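Vudcombe: an open archive of local press coverage on independent news sites

README and data card, version 2
Last updated February 16, 2019

Welcome, and thanks for looking in! Vudcombe is a collection of news reports about small independent news websites: who runs them, what happens when they are blocked or fined, and how other papers write about it. Everything in it can be searched, sorted and downloaded free of charge.
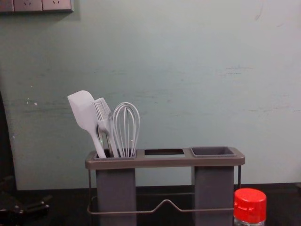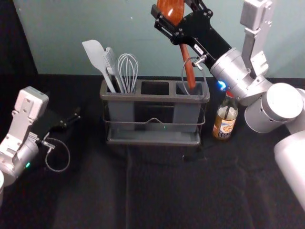 Kerubo Barasa
Archive editor, Vudcombe

What is in the archive

The archive holds 4000 news reports, gathered from the public pages of regional papers and wire services. They cover court hearings, license disputes, police searches of newsrooms, site outages, staff changes and the occasional happy reopening. Each report has its own record. The text of a report is included only where the publisher has said yes; for the rest you get the headline, the link, our summary and the labels.

Of those records, 737 have been read from start to finish by two people who labeled them separately. We call this part the Marquez set, and it is the part I'm most excited about. If you are teaching a class on reporting, or just want to see how one event reads in several papers, start there.

Files

records.csv has one line per report
outlets.csv has one line per publisher, with country, language and how often it comes out
marquez.csv has the labels from both readers, side by side
notes.txt is our running list of odd cases, and it's well worth a read
changes.txt lists what moved between version 1 and version 2

All files are UTF-8. If accented letters look scrambled in your spreadsheet program, import the file and pick the encoding by hand instead of double-clicking it.

Fields in records.csv

record_id: a number that never changes, even when a record is corrected
outlet_id: matches outlets.csv
published: the date on the page, as the publisher gave it
first_seen: the date we saved it
headline: copied exactly, typos and all
summary: one or two sentences, written by us
event_type: court, license, search, outage, staff, reopening, other
source_type: named official, unnamed official, colleague, family, document, none
corrected: yes or no
text_allowed: yes or no

A word on source_type. It records the first source quoted in the report and no others. Benjie Macaraeg pushed for a field that listed every source, and he may well get it in the next version, but it slowed the reading down so much that we set it aside for now.

How the reports were chosen

Armelle Ferrand built the first list of outlets from press directories and from reader suggestions. A report gets in if an independent news site, or a person working for one, is the main subject. Passing mentions don't count. Opinion columns are left out, though we do keep editorials in which a site speaks about its own case.

The collecting script is called Drekodari. It checks each outlet's public feed, saves the headline and date, and puts the report in a queue for a person to look at. Nothing goes into the archive without that look. Drekodari comes in the same download, and Alfredo Dela Peña has written a lovely plain guide to setting it up for your own list of sites - it works for school board news or weather warnings just as well.

How the labels were made

Both readers in the Marquez set worked from the same guide and did not see each other's choices. Where they disagree, we kept both answers. I love this part of the data! The disagreements are often the most interesting records, especially between "license" and "court", where a case starts as paperwork and ends up before a judge.

Please don't treat the labels outside the Marquez set as equally solid. One person made them, usually from the headline and the opening paragraphs.

Known gaps

Reports in English and French are far better covered than anything else. Small weeklies without a feed are mostly missing. Some publishers rewrite a story at the same address several times a day, and we only have the version that was up when the script called. Deaths and arrests are reported early and often with few facts, so check for a later record on the same event before you quote an early one. The summaries use the wording of the report and do not judge whether it was right.

A batch of records saved last May has first_seen dates that are one day late. They are marked in notes.txt and have been left as they are.

Names and privacy

Officials, editors and reporters are named in the summaries when the report names them. Relatives are not. If you are mentioned in a record and want it looked at again, write to Jeanine Hoekstra, who handles every request herself and will tell you what was decided. Removed records leave their number behind with empty fields, so nobody's count goes wrong later on.

Using the data

Summaries, labels and code may be reused for any purpose with credit to Vudcombe. Headlines and full text belong to their publishers, and their terms apply. If you publish something with the archive, we'd be thrilled to hear about it - student papers very much included.

Suggested credit line:
Vudcombe archive of press coverage on independent news sites, version 2, edited by Kerubo Barasa.

Sending corrections

Send the record_id, the field and what you think it should say. A link helps. Corrections to dates and links usually go straight in; changes to labels are read by a second person first. Kultero hosts the download page and the mailing list, and new outlets can be suggested through the form there. We are especially keen on sites that publish in more than one language.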